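Section 4. Working beside the packing cell

This section is for the people who stand at the table during the shift. The installation of the arm and the controller is described in Section 2, and it must be finished and signed before you continue.

4.1 What changes at your station

Before the cell, one packer at Natstead lifted each box by hand and put it into the shipping tray. With the cell, the arm does the lifting, and the packer becomes the cell operator. You decide which boxes are placed on the table, you check the result, and you stop the arm when something is not right. The work is lighter for the shoulders but it asks more attention from the eyes. In the first weeks in Velberg, operators told us they were more tired in the head than before. Please plan the breaks as in 4.4, also when the shift feels easy.

4.2 Starting a batch

1. Read the batch sheet. It tells which products are mixed and which program to load: 2000 for boxes of one size, 2001 for mixed sizes.

2. Wipe the table. Crumbs and dust can disturb the recognition of small boxes.

3. Stand the boxes upright, with the front of most boxes toward the operator side. A box may be turned a little. It must not lean on another box.

4. Leave space for the fingers around every box which will be lifted. Large boxes go to the outside when the space allows it.

5. Step back behind the floor line, and only then press START. 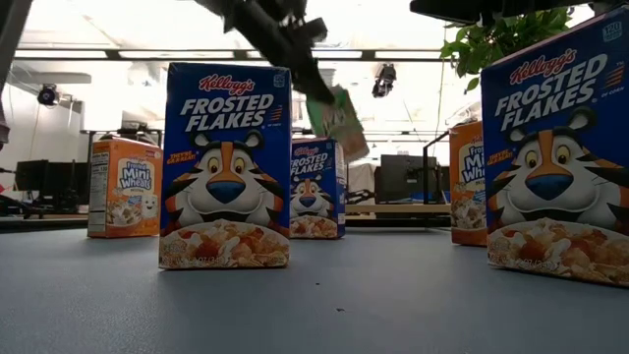

Author: Jõgi
Role: Operator training and documentation, Ovness packing cell

Small cartons often hang at an angle in the fingers, like the green one held over the Frosted Flakes boxes. A tilted carton is accepted as long as the fingers hold it and it does not touch its neighbors. Do not reach in to make it straight.

Note: One box may partly hide another from your side of the table. Look from both sides before you decide that a box is missing.

4.3 Stopping and helping the arm

1. Press HOLD. The arm stays where it is and keeps its grip.

2. Wait for the steady yellow lamp. While the lamp is blinking, the arm can still move.

3. Take away or correct the box on the table. If a box is in the gripper, support it from below with one hand and press RELEASE with the other.

4. Go back behind the line and press CONTINUE.

CAUTION: Never put your hand between the gripper and a box — the fingers close without a warning sound.

CAUTION: HOLD is not a power switch. For cleaning or repair of the gripper, use the main switch and your own lock.

4.4 Breaks and changing of tasks

Change the operator after 65 minutes at the latest. The person who leaves the cell takes a task with walking, for example bringing trays. Write the change in the shift log, together with any HOLD you have used. The log is for improving the cell. It may not be used for comparing one operator with another.

Revised July 2, 2026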